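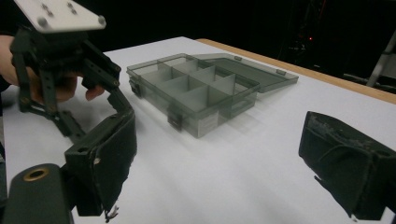 The smoky one, lid open, on the white table.

**Small Boxes for Small Things: a gallery**
Words and pictures by Suqin Duan

I have reached the age at which a plastic box with dividers can improve my whole afternoon. The smoky-grey organiser at the top of the page is the sort I mean: shallow, see-through up to a point, with a lid that flips and little compartments in two rows. It doesn't do anything clever. It keeps one kind of small thing away from another kind of small thing, and I have met whole departments that couldn't manage it.

The table is white, and this was a mistake I made in a shop years ago and have been wiping ever since. It does have one virtue. If you drop a black screw on it, you find the screw. If you drop a white shirt button on it, you buy another shirt.

A few notes for those who have written in about boxes. (There were more of you than I expected, and some of you have strong feelings.)

On colour. Clear plastic shows you everything, including how badly you've sorted it. Solid plastic shows you nothing, so you open four boxes to find a fuse. Smoky grey is the diplomatic choice – you can tell there's something in there, and you can be vague about what.

On dividers. Thin ones give you more room, thick ones stay where you put them. I once shared a workbench with a man who kept 3,000 assorted washers in a biscuit tin and found the right one by stirring. He was faster than me, and I still hold it against him.

On lids. A flip lid should be opened on the table, flat, with both elbows out of the way. Opening one in mid-air is how I learned what 300 seed beads sound like on floorboards. I was still finding them in October.

On labels. I print them, I stick them on, and within a week the compartment marked "picture hooks" has a hearing-aid battery in it. I now write labels in pencil, as a gesture of realism.

On depth. Shallow trays are for things you want to pick out with your fingertips. Anything deeper than a matchbox becomes a pond, and the piece you're after will be at the bottom with the fluff.

On buying more. My limit is 9 boxes. When I want a tenth I have to empty one of the others first, and this has so far saved me from owning a tenth, though it has done nothing for the kitchen drawer.

Requests for the string gallery have been noted. There is a lot of string and it needs untangling first.

60 shares | 3 comments

**Zhenhua Guo**
I've got one in nearly that grey and it has held fishing swivels since my son was at school. Never labelled it. You just know.

**pinsandneedles**
White table, shirt buttons, yes. I work on a tea towel now. The buttons hide in the folds instead but at least it's a change.

**Old Tin**
The man with the washers was right. Stirring is a system.

Contact | © Suqin Duan | Back to top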